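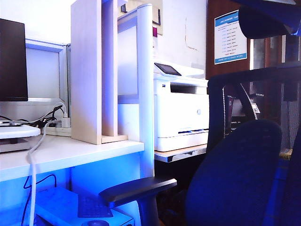
Tidy Desk, Better Work? A Small Study of Shared Workstations at Iltgate
Student project report, Workplace Studies module
Submitted June 16, 2020

1. Why we looked at this

The office handbook at Iltgate says that a clear desk "supports focus and saves time". It gives no source. Our module guide repeats the claim, and so does the leaflet from Brillier, the firm that supplied the dividers. We could not find where any of them got it from, so we decided to test a small part of it: do people at a shared desk find what they need faster when the surface is kept clear?

2. The workstation

We used one corner desk with frosted partition panels. It has a monitor, a power strip on the desktop with its plugs in full view, and cables running along the back. There is an upright wooden organiser with narrow slots. The printer is on a separate, lower table further back. We changed nothing about the wiring, although the handbook tells users to keep cables "managed". It does not say how, and the desk has a white cable hanging down from it that no amount of tidying by the user would hide.

3. Method

Users filled in a slip at the end of a session, saying what they had looked for and how long it took. We collected 62 slips in the first period, with the desk left as people left it, and 62 in the second, when they were asked to clear it. That makes 124 in all. We threw out 37 because the times were missing or plainly made up (one gave the same time for everything).

4. What we found

Not much. People said they found papers a little faster in the second period, but they also knew what we were hoping to hear. Things that had gone from the desktop had mostly gone somewhere else. The floor is the weak point. Bags, in particular, have no place in the plan at all. 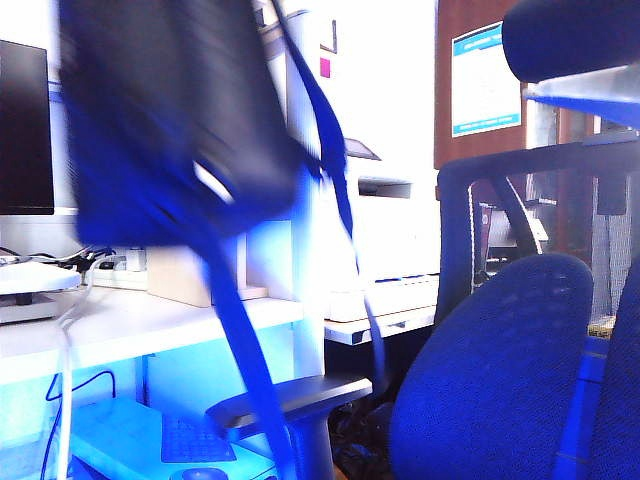

Figure 2. A bag with blue straps on the move at the workstation, with dark clutter on the floor near the chair.

The handbook counts a desk as clear if the top is clear. By that rule a user could pass with everything they own under the chair. We think the rule measures how the desk looks to someone walking past.

The Meireles checklist, which we used for scoring, has the same fault. It has 3 items on the desktop and none on the floor.

5. Limits

We had one desk and no control group. The slips were filled in by the people being studied. We would not trust these results if someone else handed them to us.

6. Suggestions

Add a hook or a shelf for bags before asking anyone to tidy. Move the power strip off the desktop. Drop the sentence about saving time from the handbook until there is something behind it. The Andard room will be free in November, and a second group could repeat the work there with a stopwatch.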